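1/ I do freelance work for three clients in two countries. In September I was paid on four different days, by three different apps. I will try to explain what I learned.

2/ Enditz pays me on Sunday, but the money is "available" only after 2 working days. For a long time I thought this was a mistake. It is in their terms, on the second page.

3/ Lulholm holds every amount under 400. So a small job can wait until the next small job comes.

4/ My total for the month was 2,233. On paper it looks fine. But 699 of it was still pending when I had to pay the rent. 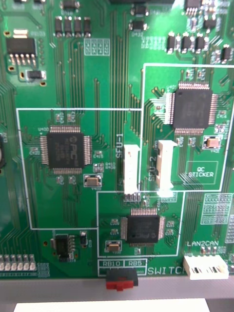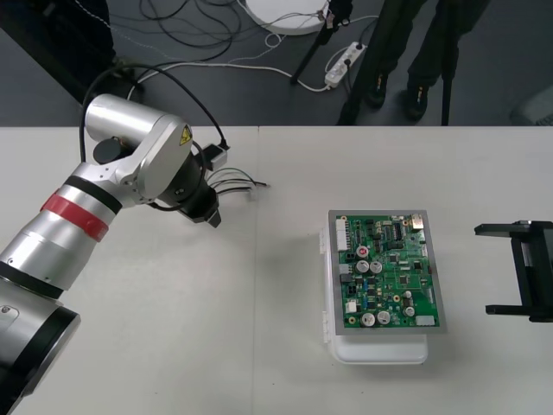 5/ Now I ask each new client one question before I start: on which day can I spend the money? Magnus Gunn gave me this advice and I am grateful to him.

6/ If you use Cordier with a foreign bank account, please write me how long it takes for you. For me it is different every time.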